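Week 6 handout – release notes, version numbers, updaters
Intro to Desktop Software Maintenance, S. Bataineh 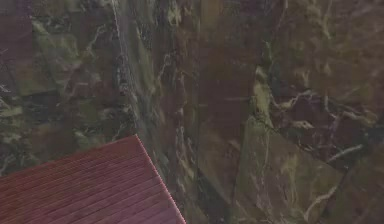 Carrying on from last time. We got as far as the difference between a patch and an update and then ran out of time, so start there. Bring the Hoso changelog printout, we use it in part 4.

## 1. Version numbers

Three parts, usually. Major.minor.patch.

- patch – bug fixes, nothing a user has to relearn
- minor – new stuff, old stuff still works
- major – something breaks. Old files, old plug-ins, old OS versions, whatever

That's the theory. In practice marketing picks the first number and engineering gets the other two. Hoso went from 2.9 to 3.0 with hardly anything broken, and then 3.0.4 dropped an old file format with no warning. Guess which one got the angry mail.

Watch out: 1.10 comes AFTER 1.9. Compare part by part, as integers. Not as a decimal, not as a string. Half of last year's assignments got this wrong and the updater cheerfully offered people a downgrade.

Build number is separate. Hoso 3.1 was build 746. Build goes up every time the build machine runs, users mostly never see it, support should always ask for it. Two people can both be "on 3.1" and not have the same program, if somebody got a beta.

## 2. What goes in a release note

Who reads them:

1. people deciding whether to install
2. people who hit the bug and want to know if it's gone
3. support staff, months later, searching

Write for the third one. They search by symptom. So:

Bad: "Fixed an issue with the library."
Bad: "Refactored LibraryIndexController to avoid race."
OK: "Fixed a crash when opening a library stored on a network drive."

Symptom first, then the condition. Cause only if the user needs it to do something. One fix per line. If you fixed the same crash in four places that's still one line for the user.

"Various bug fixes and performance improvements" – don't. If you really have nothing to say, say what area of the program you touched. Performance claims need a before and after or at least a task. "Faster" by itself means nothing. "Importing a large folder no longer blocks the main window" is a thing someone can check.

Known issues go in the same document. Put them near the top. Salcedo disagrees with me on this, he wants them on a separate page so they can be edited after release. Read his note in the course folder and make up your own mind, could be on the exam either way.

## 3. System requirements

Least read, most expensive to get wrong.

State the minimum you test on. Not the minimum it happens to launch on. If you drop an OS version:

- announce it one release ahead
- keep the last working version downloadable, with its own page
- make the updater check BEFORE it downloads

Third one is where Fesitz got burned. Their updater pulled the new version, replaced the old one, then the new one refused to start. No way back without the website, and the website only had the new one. They got 327 tickets over a weekend. The fix was one if statement and putting an old installer back on the server.

Also: "requires 10.5 or higher" vs "tested on 10.5". Different promises. Pick one wording and keep it.

## 4. Updaters – the minimum

Steps, in order:

1. ask the server for the latest version number
2. compare (see part 1!!)
3. check the OS requirement
4. show the release note, let the user say no
5. download to a temp location
6. verify the signature
7. swap, keep the old copy until the new one has launched once
8. clean up

Students always skip 6 and 7. Do not skip 6. HTTPS protects the connection, it says nothing about what someone put on the server last night. Sign the package, check against a key that shipped inside the app.

"Remind me later" has to actualy mean later. "Skip this version" has to stay skipped until there's a newer one. Store the skipped version, not a yes/no flag – if you store a flag you've just turned off updates forever, and the user has no clue.

Now the Hoso printout. It has 191 entries. Mark each one patch, minor or major by the rules in part 1, then look at what number it really shipped under. We'll go over the disagreements in class. Don't spend all night on it, the first two pages are the messy ones.

## 5. Demos and licenses, quick

Two common kinds of demo:

- time limited (everything works, then stops)
- feature limited (works forever, something missing, usually export or save)

Pristum switched from feature limited to a 30 day trial in 2.0. Problem – people who'd installed the 1.x demo upgraded and the clock had already run out, because the code read the original install date. Store the trial start per major version. And write in the release note that the trial resets, or nobody who gave up on you last year will come back and look.

License packs: define what a "seat" is. Machine or person? A household with two laptops and one desktop will ask. Hijazi's license text says "user" in one paragraph and "computer" in the next, we'll look at that if there's time.

Deactivation. People sell machines, disks die. There has to be some way to free up a seat that doesn't need the dead machine.

## To do

- Assignment 3 due Wednesday, before class. Version compare function plus tests. Include 1.9 vs 1.10, 2.0 vs 2.0.0, and one with a beta suffix. Say in a comment what you decided about the suffix, any sane rule is fine if its written down
- Rewrite the ten worst lines in the Pristum 2.0 notes. Half a page max
- Read: Salcedo, note on known issues (short)

Next time: crash reports and what you're allowed to put in them. Office hours same as before, but I'm gone the last week of May so don't leave project questions until then.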